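How to check a thermal camera's accuracy before you trust it

Spec sheets for handheld thermal cameras lean hard on pixel counts and "enhanced" modes. Kullus and Clavoda both do it. Neither tells you much about whether the number on the screen is right, so spend 20 minutes finding out for yourself.

What you need: a mug of ice water, a pot of boiling water, black electrical tape and a contact thermometer you already believe.

1. Turn the camera on and leave it alone for the full 20 minutes. The "ready in seconds" claim means the screen lights up.

2. Set emissivity to 0.95. Stick tape on the outside of the pot and measure the tape. Bare shiny metal mostly shows you the reflection of the room.

3. Stir the ice water and aim straight down at the surface. You want 32 degrees F. Write down what you get, even if you don't like it.

4. Repeat on the taped pot and compare with the thermometer held against the same spot.

5. Turn the enhanced mode on and do it all again. My Fletden drew sharper edges and read the same wrong temperature.

If the error is the same at both ends, an offset in the menu will usually cover it. If it grows as things get hotter, send the camera back.

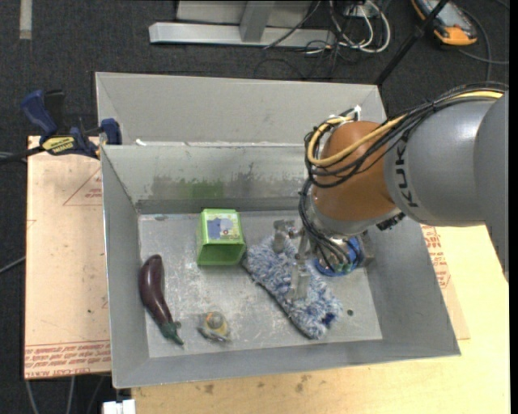 Save your readings and run the test again in July, when the shop is warmer. A camera that only agrees with the thermometer in a cool room isn't one I'd pay over 2,000 dollars for.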